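I gave up counting my swimming lengths in February, and I swim better for it. For years I'd get to 49, lose my place and sulk all the way to the changing room.

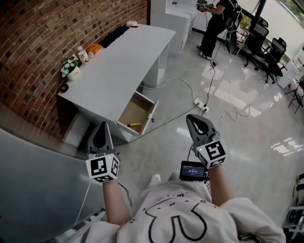 Mind and Body

My old coach, Tihomir Dervishi, used to say a worried swimmer holds her breath - and he was right about me. Now I hum a daft tune and watch the tiles go by. My shoulders have dropped, and I've even entered the Mistness open water swim again, all 749 metres of it!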